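The great unpacking
Why the hour after a holiday is the worst bit of it, and how to make it shorter

Back at Castton station, ten past eleven at night. Drizzle. One taxi and it's taken. Nineteen minutes on foot then, dragging a case with a bad wheel past the closed chip shop, and all I can think about is the washing.

Holidays get planned for months. The coming home gets nothing. No list, no budget, no nice little folder with the tickets in. You fall through the door, step over the post, drink a glass of water standing up and go to bed with your socks on. Then it's morning and there's no milk.

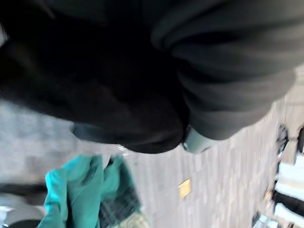

I've been keeping notes on this since spring, when I did four trips in 11 weeks for this magazine and came home from each one in a worse mood than the last. Not the trips' fault. Aston was lovely, even in the rain. The Vashisht guesthouse up on the moor road did me the best eggs I've had in years and a bath you could lie flat in. But every time, the same slump. Case in the hall for days. Toothbrush still in it, so I'd buy another toothbrush. I own a lot of toothbrushes now.

So I started asking round. Readers wrote in, 26 of you, some at great length (thank you, the one with the diagrams). And there are two camps, more or less. The Straight-Aways empty everything the minute they're in, coat still on, machine going by midnight. The Leave-Its can live out of a suitcase on their own landing for a fortnight and feel no shame at all.

Neither lot is much happier, from what I can tell. The Straight-Aways are tired and snappy and wake the neighbours. The Leave-Its can't find their phone charger.

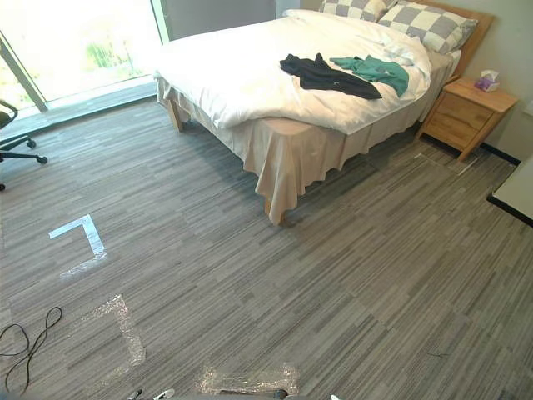 What does seem to help is doing a bit of it before you leave. Clean sheets on the bed the morning you go, however rushed. Bin out. Something in the freezer that isn't peas. One reader leaves herself a tin of soup and a bowl on the side with the spoon already in it, and I tried that in September and nearly cried with gratitude.

Second thing, the journey. Don't book the last train. I know, I know, you want the extra afternoon. But the extra afternoon is mostly sat in a café by the station with your bags, watching the clock and paying for tea you don't want. The 14.26 gets you home in daylight. Shops open. You can buy the milk.

Third, take less. Boring but there it is. I went to Flunero for six nights with a bag that fits under a seat and wore nearly all of it, and the unpacking took me 14 minutes including the hunt for the other sandal. Compare that with Aston, where I took three jumpers and a pair of smart shoes for a dinner that was fish and chips on a wall.

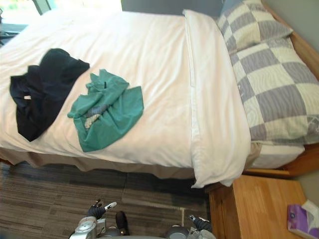 A made bed to come back to, and the clothes can wait.

And lastly, the day after. Keep it free if your job lets you, or free-ish. Half a day even. A lot of letters said this and I ignored them untill June, when I went straight from a night ferry into a meeting with sand in my ears. Now I block out the morning. Wash on, post opened, slow walk to the bakery, back to bed with the paper if its raining.

The wheel on the case still wants fixing. There's a repair stall at Castton market that does them while you wait, next to the man with the plants, cash only. Go early, the queue gets silly by ten.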